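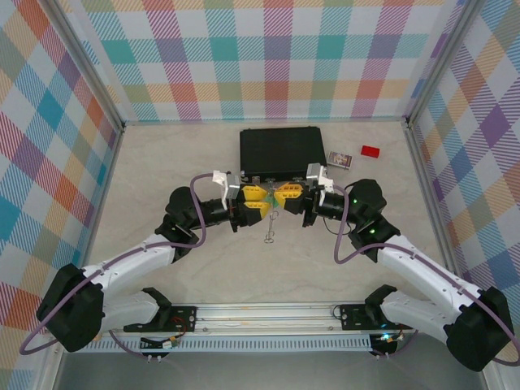
Demo cell at the Wesell open day. Both grippers at the keychain, black case behind.

Ticket 1354: Two-arm keychain demo, visitor day follow-up
Opened by: Heike Rathjen
Assigned to: Malte Frerichs
Status: Waiting on reporter
Site: Wesell, demo room

Heike Rathjen
Opening this because I was asked to sign off on the cell for the Saturday visit from Nutsugah and I'm not ready to. The handout says the arms pass small objects to each other "reliably". I watched the keychain one for most of the morning. Some passes were fine. On others both grippers closed on the green piece and then just stayed there until Malte pressed something on the laptop. What did he press?

Malte Frerichs
Resume. The right arm waits for the left to report a firm grip before it lets go. If that report doesn't arrive it holds, by design. A visitor sees a pause.

Heike Rathjen
A visitor sees a man leaning over to a laptop. How often does it happen?

Malte Frerichs
Log has 267 passes since the last restart, 900 ms timeout on the grip report. I raised the timeout and the holds got rarer. I don't have a clean count because the resume key isn't logged.

Heike Rathjen
So the one number I'd want is the one we don't keep. Please log the key press before touching anything else. Also, does it work with a different object? The red block was out on the table the whole time and I never saw it picked up.

Malte Frerichs
Key press is logged now. Block hasn't been tried with these settings. Keychain is harder anyway, the metal part swings and pulls the grip around.

Heike Rathjen
Harder for you, maybe. I'd still like to see it — Jinov showed us a lovely demo in May that could do one thing.

Malte Frerichs
Plan: 100 passes with the keychain, hands off the laptop, then the block. Stornska profile loaded, old timeout put back first so we compare like with like.

Heike Rathjen
Agreed. I'll sit in. Until then "reliably" comes out of the handout, and whoever presents says there's an operator. Leaving this open.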